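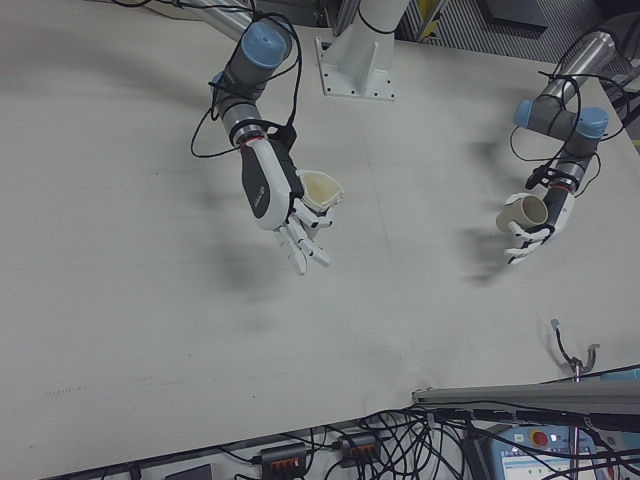
What should a small lab budget for first when it buys a two-arm setup with hands?

Put the hands and their spares at the top of the sheet, then the controllers and mounting, then the arms. The arms are the easiest line to price and the least likely to move after the quote comes in.

I rebuilt our planning sheet this week, Sat 29 December being the last quiet day before the order window opens. The old sheet was written by Viera Říha and me in July, and it had one line for "hand, each" and one for "misc." The misc line ended the year larger than the hand line, so it now has its own tab.

The items that were in misc, with what I would do this time:

Cable. Motion cable for the hands was quoted by length from the base of the arm to the fingertip mount, in a straight line. An arm that turns its wrist needs slack at every joint. I now order 5 meters per hand and keep one full spare set on the shelf. Sleeving is a separate line.

Power. Count outlets per arm, per controller, per hand, per camera, then look at what the wall circuit can carry. Quang Diệp did this for us after the fact and it cost an electrician's visit. Switched strips are cheap and go on the sheet by the piece.

Adapter plates. The hand maker and the arm maker will each say their flange is standard. Ask both for the drawing before the purchase order goes out. Our plates came from Skarotmont at 1,883 for the pair, including one revision. The quote was for 14 days and they held to it.

Table. It has to be rigid enough to bolt a column to and pale enough that the cameras can find an edge. I'd rather overpay here than shim later.

Test objects. Cups, in our case. We do most of our grasp work on cups, and they need to be the same cup from one month to the next, so buy them by the case from one batch.

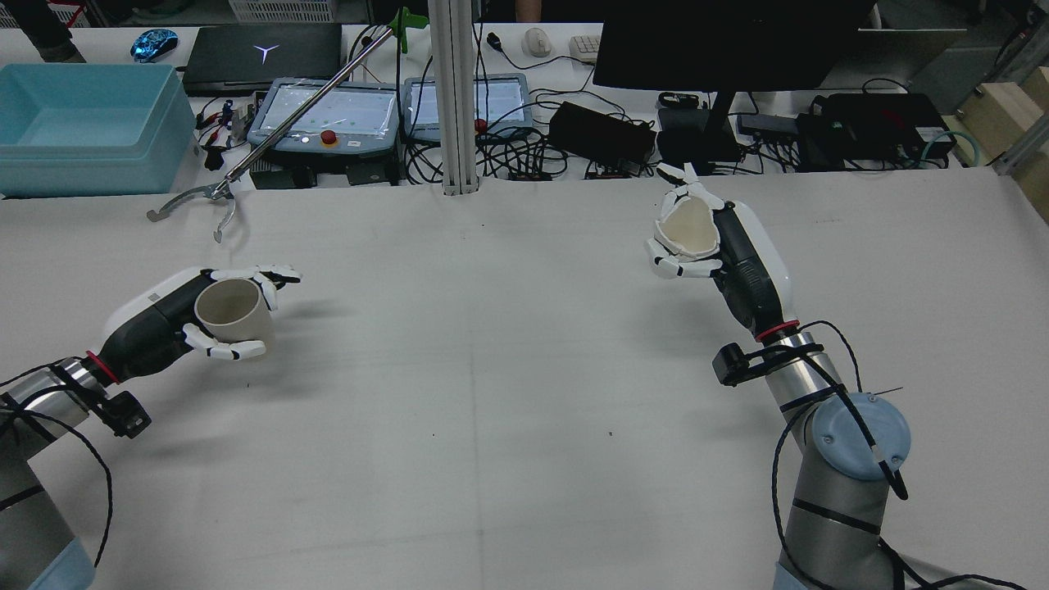 Service is the line I got most wrong. Semness offered a hand service plan priced per year, and Sula offered one priced per incident. On paper the second is cheaper if a finger fails less than twice a year. What the comparison leaves out is shipping, customs paperwork and the weeks without a hand, and a two-arm cell with one hand is a one-arm cell for planning purposes. Lucimara Fontes suggested we treat a third hand as the service plan. I ran it both ways and the third hand comes out ahead from the second year on, provided it is the same side as the one that gets the most use. Left and right hands do not swap - check which one your tasks wear out before you order.

I have also put 3,000 in as a reserve that isn't assigned to anything. Oanh Âu, who signs these, asked me to assign it. I've labeled it "integration" and left the amount alone.

Still open: whether the Đồng controller license covers both arms or is sold per arm. Their price list can be read either way, and I've asked for it in writing. The sheet carries two seats until they answer.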